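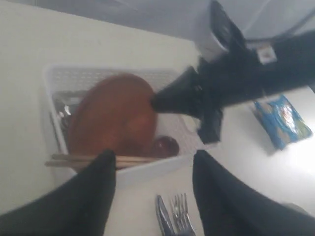

Basket with wooden plate, apple and chopsticks.

Girnis Guild of Building Crafts
Minutes of the general meeting held June 7, 2025, Plovside Hall, lower room

Present: Aslak Brekke (chair), Mercy Mushi (minutes), Wolfram Kröger, Kiros Admasu, and members as signed in the attendance book.
Apologies: Elibariki Koech, who sent a written report (item 4).

1. Minutes of the March meeting
Approved with one correction. Under item 6, "lime putty" should read "linseed putty." Proposed by W. Kröger, seconded by K. Admasu.

2. Matters arising
The guild's long ladder is back from Lesalville. One foot is worn and a replacement has been ordered.
The insurance certificate for shared tools was renewed in April. A. Brekke has the original. Members who need a copy for a job should ask him by email.
The question of van stickers was left open again.

3. Accounts
M. Mushi gave the figures. The balance in the general account is $3,084. The tool fund stands at $1,991 after the purchase of the second moisture meter. Three members still owe dues for the year and will get a reminder this month. K. Admasu asked whether the tool fund could pay for servicing the steam box. M. Mushi said the rules allow repair of anything the guild owns, and the steam box was bought by the guild. Agreed to get a price first.

4. Lesalville schoolhouse windows
E. Koech's report was read by the chair. The contract covers 40 sash windows on the north and east sides. To date 13 have been taken out, repaired and put back. Rot is worse than the survey allowed for on the east side, mostly in the bottom rails and the outer ends of the sills. The upper sashes are sound apart from loose joints. Much of the old glass can be kept, and the school has asked for this in writing.
Mr. Koech asks for a decision on the sills. The survey priced resin repair. He would prefer to let in new oak where the damage runs past the line of the frame, and to use resin only for small areas near the face.
W. Kröger agreed on the oak but was concerned about cost, as the price was fixed. K. Admasu said the contract has a clause for hidden damage and the school should be told now and not at the end. There was a longer discussion about whether the sills counted as hidden, given that the survey mentioned soft paint on two of them.
Agreed: A. Brekke to write to the school with Mr. Koech's notes attached and ask for a site visit. No new sill work on the east side until there is an answer. Work on the north side to carry on.

5. Mfaume workshop
The landlord has offered to renew the lease on the Mfaume workshop for three years at the present rent. He will not pay for the roof over the spray area but will allow the guild to do the work itself.
W. Kröger has looked at the roof from inside. The sheeting is at the end of its life on the yard side. The timbers are good. He thinks four people could replace the bad side over two days, weather permitting.
M. Mushi asked that the lease be read by someone outside the guild before it is signed, as the last one had an error in the clause on access to the yard. Agreed. Vote on renewal, subject to that reading: carried, with one abstention.

6. Apprentices
Two applications have come in, both for joinery. K. Admasu has met one of the applicants and will meet the other before the end of the month. W. Kröger can take one person from September. There is no second place at the moment unless Mr. Koech has room once the schoolhouse job is finished.
Members were reminded that apprentice hours must be written up weekly. Several books handed in this spring had whole months filled in with the same pen and the same wording — the college has said it will send such books back.

7. Dust extraction
K. Admasu reported that the filter on the large extractor is overdue for changing. He has the part and will fit it. The bench sander is not to be used until this is done. A notice has been put on the machine.

8. Enquiries from the public
A request for repair of a staircase and balusters went to W. Kröger. A request for cast iron guttering was turned down, as no current member does this work. The office is to keep a short list of outside firms for such cases. A. Brekke will start it, and members should send him names of people they have worked with themselves.

9. Any other business
The key to the timber store was missing for almost a week in May. A second key will be cut and kept in the office.
W. Kröger has a quantity of reclaimed pitch pine, mixed lengths, for sale to members before it is offered elsewhere.

10. Next meeting
To be set once the school has replied on item 4. Notice will go out by email.

Minutes taken by M. Mushi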